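Chapter 7
Shared Workspaces and Two-Arm Cells: Rules for Safe Operation 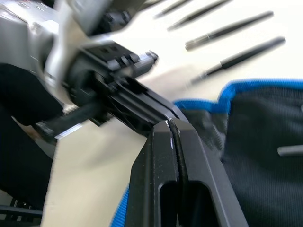

When two robot arms work over the same table, each one becomes part of the other's surroundings. A rule written for a single arm assumes that everything near it is either fixed in place or is the item being handled. A second arm is neither. It moves under its own program, it can reach the same point at the same moment, and it can carry a part that extends past its own fingers. The rules in this chapter begin from that fact.

Chapter 6 dealt with guarding a cell against entry by people. The present chapter turns to what happens inside the guard, or inside the marked floor area where no guard is fitted. It covers the limits set on the space two arms may share, the speeds allowed there, the handling of soft and irregular goods, and the records a site must keep. Students should already be able to read a cell layout drawing and to name the stop categories introduced in Chapter 3.

After completing this chapter, you should be able to:

Define shared space, approach space and private space for a two-arm cell.
Explain the difference between planned contact and unplanned contact.
Set a written speed limit for each zone and state who may change it.
Carry out a start-of-shift check and record the result.
Decide when a handling task must be stopped and reviewed.

7.1 Dividing the Table

Every two-arm cell has three kinds of space. Private space can be reached by one arm only. Shared space can be reached by both. Approach space is the band between them, in which an arm must slow down before it crosses over. The three are drawn on the layout plan and given names that the operators use in speech as well as in writing. A plan that exists only in the controller does not meet the requirement, as an operator standing at the table cannot see it.

The size of the shared space should be decided by the task. At the Mondwood training site, the first layout allowed both arms to reach almost 60 percent of the table. Most of that area was never needed for handover. Cinzia Gentile, who was responsible for the review, had the shared space redrawn as a single block at the center and moved the supply of small items into private space on one side. Stops caused by one arm waiting for the other became less frequent, and the programs were easier to check.

7.2 Planned and Unplanned Contact

Some tasks require two grippers to meet. One may hold the mouth of a bag while the other places an item inside, or an item may pass directly from one set of fingers to the other. Contact of this kind is planned. It must appear in the task description, with the point of contact, the speed of each arm and the greatest force permitted.

All other contact between arms is unplanned, however light it may be. It is recorded even where no damage is found. Two unplanned contacts in the same task within 10 working shifts require that the task be withdrawn until the layout and the program have been reviewed together.

Particular care is needed with cloth, bags and other goods that change shape. A fold of material can hide a finger from a fixed camera, and an edge that was open at the start of a movement may have closed by the end of it. The site procedure should state which arm leads, and the second arm should not enter the shared space until the first has signaled that it is holding still.

7.3 Duties and Records

The site must name one person as cell supervisor. Only the cell supervisor may change a zone boundary or a speed limit, and each change is signed and dated. Operators may stop a cell at any time without permission. They may not restart it after an unplanned contact until the fingers, pads and cables of both arms have been inspected.

The record sheet used throughout this book was prepared by Wellington Falcão for the Flarkness program. It has 11 entries, five of which are completed before the arms are powered. A blank copy is printed at the end of the chapter. Completed sheets are kept with the layout plan to which they refer.

Key terms: approach space, cell supervisor, planned contact, private space, shared space, unplanned contact.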